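Sealing a stone countertop – how often?
Kitchens and Baths > Counters

Started by sodon_mike

sodon_mike
We moved in last April and the counter has no paperwork. The previous owner told us to seal it every six months. The installer I called (Mertens) said every two years is plenty. The block by the window gets used the most, for bread and for everything people drop there on the way in. What do you all do?

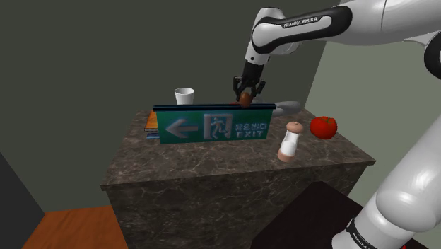 I don't want to buy a $40 bottle if I don't need it. I also don't want rings from coffee cups.

dpandey
Do the water test first. Put a spoonful of water on it and leave it 15 minutes. If the spot goes dark, seal it. If the water just sits there, leave it alone. The calendar has nothing to do with it.

Estela Q.
I disagree with that a little. The water test tells you about water. Oil is what ruined mine, right next to the stove, and the water test had come out fine the month before. I seal once a year and wipe up oil right away.

dpandey
Fair point on oil. Still, too much sealer leaves a haze, and getting that off is a bigger job than sealing.

wolluteck_18
Is it natural stone at all? Plenty of marble patterns are laminate or quartz, and neither one needs sealer. Look at the underside of the overhang. My sister sealed laminate for 13 years.

sodon_mike
Good question. I'll look underneath tonight. Two cleaners I've used so far:

1. Dish soap and warm water. Leaves streaks unless I dry it with a towel. 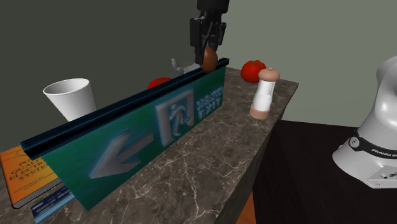

2. Vinegar spray, from under the sink. Only used it twice.

Estela Q.
Stop using the vinegar until you know. If it's real marble, it will etch, and sealer won't prevent that.

sodon_mike
OK – vinegar is back under the sink.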